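Rutari (robot)

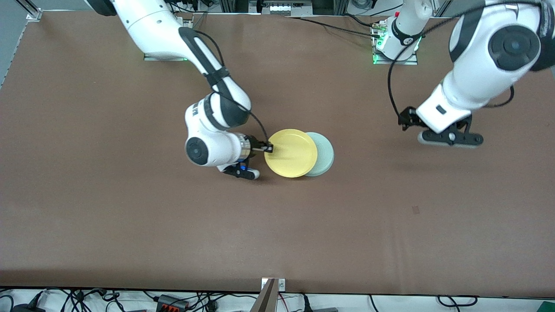

Rutari at its table, with one gripper on the rim of a yellow plate that overlaps a green one.

Rutari is a two-armed tabletop robot built by Delali Owusu and other members of Urncombe, a shared workshop. It handles tableware, mostly plates, at a pace its builders describe as "considered." Work began in September 2016 with one arm; the second was added when the first proved unable to hold a plate and do anything else.

Design

The two white arms carry different grippers. One has short fingers for taking hold of a rim. The other has long black fingers with gray pads and is known in the workshop as the tongs. Both are driven by Barua, a control program Owusu wrote over 3 winters and documented in none of them.

Performance

Separating overlapping plates remains the project's main concern. In a trial held on Tuesday, July 9, 2019, Rutari completed 70 plate moves before a cable snagged. Its lifetime total is given as more than 4000, a figure that includes drops.

Name

The robot was first called Fastach. The name was withdrawn after members had seen it work - the old label is still on the spare parts drawer.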